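*Last revised August 25, 2024*

# Household and Shop-Floor Chores: Frequently Asked Questions

The Ralen Centre for Practical Automation receives a steady flow of enquiries from residents, retailers and small manufacturers in and near Plillport. Most of them come down to one matter: can a machine do this job yet, and if so, should we buy one? The answers on this page give the Centre's present view. They are general guidance and do not replace an assessment of a particular building or task.

## General questions

**Can a robot do the housework yet?**

Parts of it. Machines that clean open floors and cut level lawns are in ordinary use and need little attention. Machines that tidy a room, change a bed or empty a dishwasher exist as prototypes and in limited trials. The Centre does not at present recommend that any household buy a general-purpose robot in the expectation that it will take over daily chores.

**Why are floors easier than cupboards?**

A floor is flat, and a cleaning machine that misses a patch can go over it again the next day. A cupboard has a door that may stick, shelves at different heights, and contents that change from week to week. The machine must find the object, choose where to hold it, lift it without knocking its neighbours, and put it somewhere sensible. An error at any stage may mean a breakage.

**Which household tasks has the Centre tested?**

Our Jovola programme covers 30 tasks, chosen after a survey of local households. They include clearing a table, hanging a coat, sorting cutlery, watering a plant, folding a towel and returning books to a shelf. Each task is attempted 100 times before a result is recorded. Objects are moved between attempts, and the lighting is changed.

**What were the results?**

They vary widely. Placing a closed box on an open shelf succeeded in 92 attempts. Folding a towel to a standard that our assessors would accept succeeded in only 8. We would ask readers not to average such figures. A household needs to know how a machine performs on its own chores – a good score for boxes says very little about towels.

## How machines learn a chore

**Does somebody have to write out every movement?**

In the older method, yes, and it remains suitable for factory work in which the same part arrives at the same place each time. For household tasks it is seldom practical. Most current work relies on demonstration: a person carries out the chore many times, the movements are recorded, and a computer model is trained on the recordings.

**Must the demonstrations be given with a robot?**

No. A person may guide a robot arm directly, but this is slow and the arm has to be brought to wherever the task is. Another approach is to have the person work with a hand-held gripper. Because it closes on an object in much the same way as a robot's gripper would, the recording can be more readily applied to a machine afterwards. Printed square markers on the equipment help the software to work out its position.

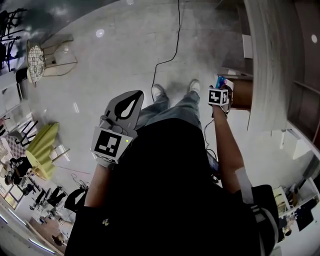
The demonstrator's working speed is usually lower than it would be with bare hands. New demonstrators are often surprised by how much they rely on their fingertips, particularly for thin items such as paper or cloth. We allow a period of practice before any recording is kept, and demonstrators are asked to work at a natural pace and to leave their mistakes in.

**Why keep the mistakes?**

A model trained only on perfect attempts tends to fail when something slips. Recordings in which a person fumbles and then recovers give the machine some guidance on what to do next. Attempts that end in damage are stored separately.

**How many demonstrations does one chore require?**

There is no fixed number. A simple placing task in one room may need comparatively few. The same task across many rooms, with different furniture, floors and lighting, will need a great many more. Variety matters a good deal here, and repeated demonstrations at one table soon cease to add much.

## Shops and workshops

**Is the position better on the shop floor?**

In general it is. Aisles are wider than hallways, stock comes in known sizes, and staff are present to put matters right. Floor cleaning, shelf scanning and the movement of goods on wheeled platforms are all established uses. Picking single items from mixed stock is improving but still needs supervision.

**Can a machine restock shelves?**

It can restock some shelves. Rigid packets of one size, delivered in an orderly tray, are within reach of present systems. Soft bags, loose produce and hanging goods are considerably harder. A shop that sells furniture or ornaments should expect particular difficulty, as its displays are irregular and frequently rearranged.

**What is the Cai trial?**

Cai is a mobile arm under evaluation in our Plillport workshop. It collects small parts from labelled bins and takes them to a bench. It works during staffed hours only and within a marked area. The trial continues until November, after which the Centre will publish its findings, including a record of every occasion on which a member of staff had to step in.

**Will such machines replace staff?**

The Centre does not forecast employment. In the trials we have run so far, the work changed more than it shrank. Staff spent less time walking and more time checking, refilling and clearing faults. Employers should plan for those duties and consult their staff before a machine arrives.

## Buying, safety and privacy

**What should I ask a supplier?**

Ask to see the machine perform your chore, with your objects and in a room it has not worked in before. Ask whether a person is controlling it from elsewhere during the demonstration. Find out what happens when it fails, who repairs it, and whether it will continue to work if the supplier's online service is withdrawn. A short video is not sufficient evidence – please ask for the number of attempts made.

**Are these machines safe near children and pets?**

Small floor machines present a low risk when used as instructed. Anything with a powered arm should be treated with more care. It should have a stop button within easy reach and should not be left running in a room with an unattended child or animal.

**Do household robots record my home?**

Many carry cameras, and some send pictures or maps to the supplier. Read the privacy terms before purchase and check whether recordings may be used for training. In the Centre's own programme, no recording is made in a private home without written consent, and consent may be withdrawn at any time before the recordings are released.

**May I take part in the Jovola programme?**

Applications are open to adults who live or work in Plillport. No technical background is required. Participants receive training and are paid for their time, and travel costs within the town are refunded. Application forms are held at the Centre's reception desk and may be returned there or by post.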